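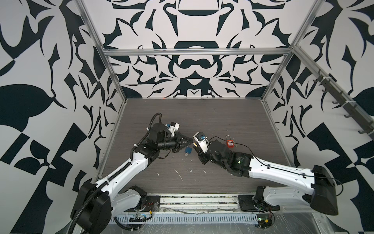 Bit slow but I'd not give it back, was the first thing I heard on the packing side when I asked who wanted to keep the Kiltuneo. Fair enough, and more or less my view too. Review below, written on a tea break, sorry for the state of it.

What we've got: the Kiltuneo twin-arm bench, on hire, at the Brotcombe unit. We sort padlocks and keys for Pascu, mostly returns. Match key to lock, try it, tag it, box it. Fiddly, dull, bad for the thumbs. Hire is £1,540 a month with the Tokier software included and phone support in office hours. No use whatsoever to the evening shift.

Setting up. Took most of a morning. The manual assumes you already know which lead goes where. Cabling on the arms is tidy enough, black hose and white ties, but the wiring along the front of the bench gets fluff in it and so does the rail. Bits all over the top as well by mid-shift. Brush it down. We forgot for a while and had a few daft stops until we did.

Speed. 20 locks an hour when it's happy. A good pair of hands beats that before lunch and doesn't after. It did 872 in April, our first proper month, and I'd have liked more for the money. Small keys lying flat are its weak spot. Brass ones seem worse than silver, no idea why, Tokier support didn't know either.

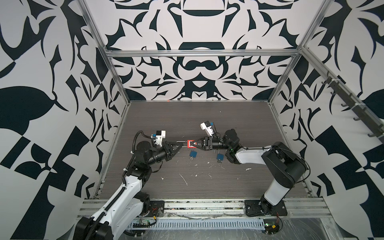 Fine, but what happens to my hours, someone asked at the handover meeting, and the manager's answer was a bit woolly to begin with. Worth putting in a review I think, seeing as the brochure skips it completley. Nobody's been let go. Hours are the same. The jobs have moved about though. Less time sat at the matching bench, more time loading, clearing jams and checking what comes out. More walking. Some like that. A couple of the older hands don't, they liked the chair and the radio and a chat across the table, and you don't get much of a chat feeding a machine.

Also, minding it is a skill and should be paid like one. We got a small bump for those trained on it, after asking twice. Ask before it arrives, is my advice.

Good points:
Thumbs and wrists. Mine have stopped aching for the first time in over 18 months.
Quiet. You can hear the phone.
Stop button is big and where you'd want it.

Bad points:
Price.
Tokier screens. Tiny grey writing, error messages that just say "retry task".
Anything tangled. Chains, loops, two locks hooked together. It'll have a go, then you end up doing it yourself. We pull those out beforehand now.
Training was one afternoon and half teh shift missed it.

Would I tell another place to get one? If you've got steady boring volume and a boss who'll talk to people first, yes. For odd jobs and mixed trays, no, stick with hands.

Three stars. Four if they sort the support hours.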